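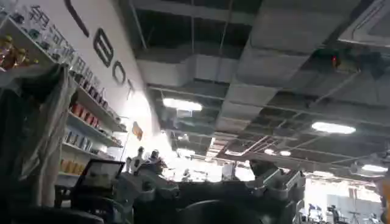

Mawuli Bawa wrote to us after our March issue to say that a wedding invitation is a notice of time and place, and that anything beyond a well-chosen typeface is money spent on the envelope. A number of readers share that opinion. We respectfully disagree, although the argument deserves a fuller answer than it usually receives from the stationery trade.

It must be conceded at the outset that the trade has invited the criticism. Too many studios quote a single price for a suite and decline to say what part of it pays for paper, what part for printing and what part for design. A couple who orders 49 invitations at Gramcombe should be told that setting up a letterpress costs nearly as much for that quantity as for twice the number. When the figures are withheld, customers reasonably assume the worst.

The proper remedy is an itemized estimate. Goodwin has provided one with every custom order for 16 years, and its customers have not abandoned custom work as a result. Many choose a plainer stock and keep the hand lettering. Others drop the printed liner and the second reply card, neither of which a guest is likely to miss.

On the larger point, we hold that a printed invitation still performs a duty that a message on a telephone does not. It is kept in a kitchen or a hallway for weeks, it is consulted by every member of the household, and it tells an older relative that her presence is expected. Lamisi Dramani has argued in these pages that such reasoning is sentimental. Perhaps it is - but weddings are sentimental occasions, and the papers belonging to them may be judged on those terms.

We would ask studios to adopt two practices. The first is to show a physical proof before taking the balance of payment. Colors approved on a screen are a frequent source of dispute, particularly dark greens and anything described as blush. The second is to accept small orders without a penalty fee. Nollex will print as few as 22 cards at its ordinary rate per sheet plus the setup charge, and we see no reason why larger houses should refuse to do the same.

Readers who have been declined a small order, or who have received an estimate they could not understand, are invited to write to the editors before the autumn issue closes.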